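Darnemach Hall to reopen its kitchen after twelve-month closure

12/22/24

The Darnemach Parish Trust has confirmed that the kitchen at Darnemach Hall will return to use in the new year, following the replacement of its drains and the repair of the north wall. Lewis Urquhart, who manages the hall on behalf of the Trust, spoke to the newsletter about the works and what hirers may expect.

The closure was first planned to last until June. Mr Urquhart said the delay came from the wall itself, parts of which date from 1614.

“When the plaster came off we found that the lower courses had been taking in water for a very long time,” he said. “The engineer's advice was that the drains could not be relaid until the stone had been made safe. That added six months, and I accept that it was a difficult period for the groups which depend on the hall.”

The stonework was carried out by Aitken, a local building firm, under the supervision of the conservation architects Plokitz. Lime mortar was used throughout. Mr Urquhart said that a cement repair made in the last century had been removed in full, as it had trapped moisture behind the surface.

Asked about cost, he said that the Trust had kept within its agreed budget apart from one item, a further £3000 for the disposal of the old drainage pipes. This was met from the hall's reserve.

“We did not wish to ask the hirers to carry it,” he said. “Charges will be reviewed in the usual way, and the works will not form part of that review.”

Some 19 groups use the hall in a normal year. Several moved to the school during the closure, and two have chosen to remain there. Mr Urquhart said the Trust understood their decision and had written to thank them for their past support – the evening slots they held have now been offered to others.

Serving of hot drinks

During the works, groups meeting in the main room have served tea and coffee from a side table. Mr Urquhart said this arrangement will continue until the new sinks have been signed off.

“Paper cups will be in use a little longer,” he said. “The china is packed away and will not come out until it can be properly washed on site.”
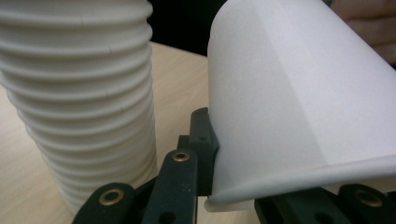
Booking from January

Bookings for the kitchen will be taken through the hall office in the first instance. Requests should state the number of people expected and whether the ovens are needed. The Trust has asked that no more than 12 people work in the kitchen at one time.

A short guide to the new equipment will be given to each hirer on their first visit. “It is two pages long and I would ask everyone to read it,” Mr Urquhart said. “The boiler controls in particular are different from the old ones.”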